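3. Cell Setup and Upkeep

3.1 The table and frame

All of the results in this paper come from one bimanual cell, which we call Niturari after the nickname it picked up in its first month. We want to spend a full section on how it is put together and looked after, because we learned more from keeping it running than we expected to, and because we have often wished that other groups would write this part down! Most of what follows is simple, and very little of it depends on our choice of arms.

The cell is built around a wooden table with a black metal frame mounted around the work area. Two black arms face each other across the tabletop, one reaching in from the left and one from the right. We tried a side-by-side layout first, with both arms on the near edge, and gave it up after the Otilwood trials. Facing arms share the middle of the table much more generously, and a person resetting the objects can walk up to the near edge without ducking under anything. The cost is that the two grippers can meet head-on, so the controller holds a keep-out band between them that only one arm may enter at a time unless the task calls for a handover.

We left the wood bare. A mat would have given us a more even background, but mats creep. After a long day of pushing and grasping, the mat in our earlier cell at Rudthorpe had always moved a little, and every recorded start position had moved with it. Bare wood stays where it is, and the pattern of narrow planks gives the operator a handy ruler for putting things back.

3.2 The plate task as a health check

The donut task was designed by Flor Rengifo as a training task, and it has since become our favourite way of finding out whether the cell is well. Toy donuts are moved between a round plate and a container, one at a time. The plate is shallow, the donuts are rounded, and their holes invite a fingertip to slip in where it shouldn't. A cell with a small fault will still stack blocks quite happily. It will not pick up donuts cleanly, and it tells you so within a few tries.
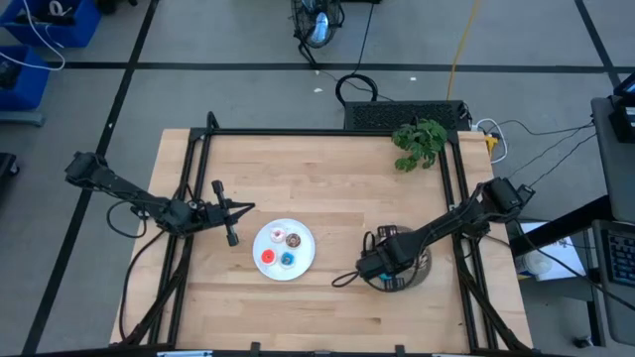

Figure 2. The Niturari cell with the donut task laid out. Both arms are over the table, with the plate between them and the round container at the right gripper.

We run the task as a check of 100 picks before any session whose data we mean to keep. The same stored motions are replayed each time, with no learned policy involved, so a change in the success count points to the hardware or the calibration. We were delighted by how sensitive this is. In October the count began to slide on the left arm only, by a pick or so each session, while the joint encoders and the motor currents looked perfectly ordinary. Liam Kershaw traced it to a fingertip pad that had worn thin along one side. He swapped the pad, the count came straight back, and we have treated the check as the last word ever since.

3.3 Cables

Cables caused more stoppages than motors, gears and software combined. Each arm carries its wiring along the outside of its links, and the hard question is how much slack to leave at each joint. With too little, the cable pulls tight at full reach and drags on the wrist, and the position error this causes is easily mistaken for poor calibration. With too much, the loop catches on the other arm or sweeps an object off the table.

Our rule is now to set slack with the arm powered down and moved by hand. One person takes the arm slowly to each corner of its working area while a second watches the cable, and ties are placed only after the whole tour has been done without a tug. Nivaldo Assunção added a good refinement, which is to repeat the tour with the wrist rolled fully each way – the worst pull is almost never found with the wrist level. We use soft hook-and-loop ties at the joints. Hard ties bit into the jacket on our first set of cables, and the damage stayed hidden under the tie until the signal began to drop out.

Connectors near the shoulders get a paint mark across the join. A broken mark means the plug has turned, and it can be spotted from a standing position.

3.4 Calibration and the frame

The camera and both arm bases are calibrated to the same set of points on the tabletop. We recalibrate after any work on a shoulder, after any change to the frame, and otherwise every 3000 cycles. Yutong Lu wrote the routine, and it is a pleasure to use: each arm touches the points in turn, the fit is computed while the arm is travelling home, and the operator sees a plain pass or fail for each side.

A fail on one side is nearly always a loose shoulder mount. A fail on both sides at once sent us hunting through software for most of a week before Uriel Aravena put a wrench on the frame and found 2 bolts that turned freely. The frame now gets its own check with a torque wrench before each calibration, working from the far edge around to the near one.

3.5 Gripper service

Grippers are opened up on a bench and never on the arm. We tried servicing them in place and dropped a screw into a wrist, which cost us far more time than the removal would have. The pads are wiped before every session with a barely damp cloth and left to air dry. We replace them in pairs, even if only one looks worn, so that the fingers close evenly on the object. A fresh pair is noticeably grippier than an old one, and we run the full donut check again before recording anything with it.

The service log was closed for this paper on May 24, 2025. It lists the date, the part, the check count before and after, and one line of free text. That free line has been wonderfully useful. Several of the faults described above were first noted there as a small complaint, such as a faint click on closing, well before they showed up in the numbers. The same log format is now in use on our second cell, Condori, where the arms are mounted closer together and the cable tour has to be done with extra care at the elbows.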